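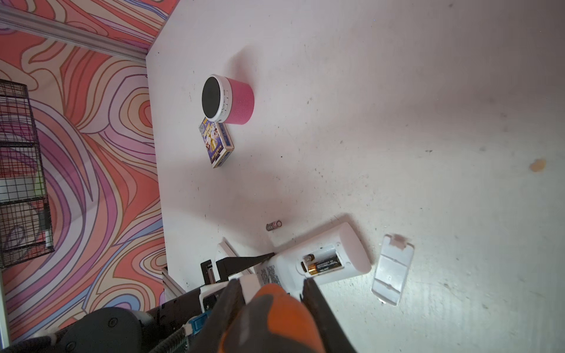

2 min read

Casine District Public Affairs Forum
Thread: Security cover at the February procession

registrar_pundov
Members are invited to comment on the statement issued by the district administration after the stone-throwing on the Pundov road. According to the statement, 13 persons were treated for injuries and four remain under medical care. The administration maintains that 200 officers were assigned to the route. Contributors are asked to confine themselves to matters of public record.

K_Enow
The number of officers assigned is of limited use without the number present. The duty roster was requested in writing under reference 1613 and has not been released. Residents near the Valderrama bridge have stated that the junction was without police from 4 p.m. until the procession had passed. The administration should publish the roster in full.

valderrama_ward
I must disagree with the previous contributor. The junction was covered by a mobile unit, as the route plan provided. A mobile unit does not stand in one place. Publishing the full roster would also disclose how officers are placed at future gatherings, and I do not consider that a responsible request.

K_Enow
The request concerns a procession that has already taken place. Names may be withheld. If the mobile unit was on the bridge road, its log will show the time – and that single page would settle the question.

Krisztina Vida
I write as a member of the procession's organizing body. We asked for a fixed post at the bridge at both planning meetings. The request was noted in the minutes of the first and left out of the minutes of the second. We have asked for a correction and have received an acknowledgment only.

valderrama_ward
I was not aware of the difference between the two sets of minutes. I accept that it should be explained. My view on the roster is unchanged.

registrar_pundov
Ms. Vida is requested to submit both sets of minutes to the forum office so that they may be posted here. The thread will remain open until the administration has replied. One post naming a private individual as a suspect has been removed under the rules of the forum.

K_Enow
Noted. I would ask that the mobile unit's log be added to the same request.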